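The Administration of Clultberg

Clultberg was governed by the Tawhiri Company for 30 years, and then it governed itself. The transfer took place in March. It consisted of one signature, one flag, and a ledger of 1204 pages listing what the Company had built and what the town now owed for it.

The new district clerk was given the ledger on her first morning. She had worked under the Company for 4 years as a copyist. Copyists were local. The people who decided what was copied were not.

She read the entries in order. The harbor wall was listed as a gift, with interest. The school at Irka was listed twice, once under education and once under labor supply. Cleaning of the Company offices was listed under native improvement, and the cost of the gloves was charged to the cleaners.

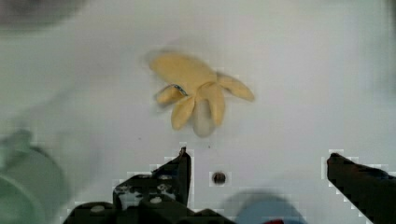
A yellow rubber glove on a white tabletop.

On page 900 the language changed. Earlier clerks had written in Uveo, which the Company's auditors could not read. The entries there recorded land: which family, which boundary stones, the date of removal. The totals had been entered as fence repairs.

The Company's agent came at four in the afternoon to collect her countersignature. The first payment was up to 2000 crowns, depending on the harvest. He had brought his own pen.

She asked him to translate page 900. He said it concerned fences.

She wrote "disputed" in the margin, in Uveo, and then on the next page, and the next. The agent waited until the lamps were lit. Then he took his pen and went down to the harbor to ask about a boat.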